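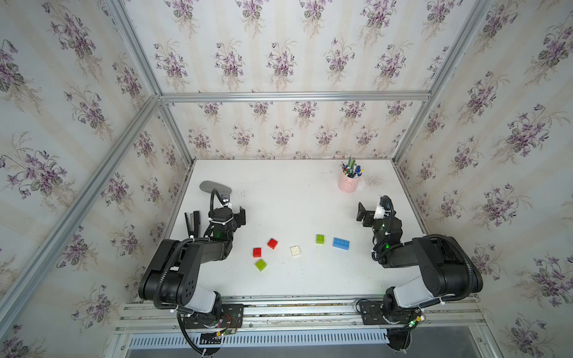
Starnum two-arm gripper comparison: README

Maintainer: Adom Korletey
Last revised: 4 Jan 2026
Status: usable, with reservations

What this is

Recordings from a tabletop cell at Diltorbridge with two arms on a shared rail. We compared two sets of fingers on the same parallel gripper: the stock fingers that came with it, and the Emik fingers, which are longer and have a softer pad. The supplier's leaflet says the Emik set "handles everyday objects with confidence". We wanted to see how much of that survived a stapler.

Contents

2,900 episodes recorded, 2,582 kept. The rest were dropped for missing camera data or a controller restart partway through. No episode was dropped because the grasp failed. If you find one that looks as if it should have been, please leave it in.

Each episode has joint positions for both arms, finger opening, video from the fixed camera and from the two wrist cameras, and a one-line task label.

Tasks

pick_brick: pick up a named plastic brick and put it down elsewhere
handover: pass a brick from one arm to the other
pen_out: take one pen from the pen holder
stapler: lift the stapler and lay it flat

Results, for what they are worth

On pick_brick the two finger sets are too close to call. The Emik fingers looked better in the first week, then we swapped operators and the lead went away. I would not quote a difference from these runs.

On pen_out the longer fingers do help when the holder is full. They also drag neighbouring pens out with the one you asked for, and our label counts that as a success. I argued against this and lost. Filter on the field extra_objects if you agree with me.

On stapler both sets are poor.

Handover depends far more on the operator than on the fingers. Anyone claiming otherwise from this data should show their working.

Known problems

Wrist video before August has a timing offset of 64 ms on the left arm only. The script fix_offset.py corrects it, mostly.

The wallpaper is the same in every episode. A policy trained here may well have learned the violets. Test it against another background before you believe any score.

The Filip controller reports finger force as a percentage and we never got a straight answer on what it is a percentage of. Treat the force column as decoration.

4 episodes labelled stock were in fact run with the Emik fingers. They are listed in errata.txt and have not been relabelled, so that old results can still be repeated.

Use

Run unpack.py first, then check.py. Report faults in the tracker with the episode number. Reports that only say "gripper weak" will be closed.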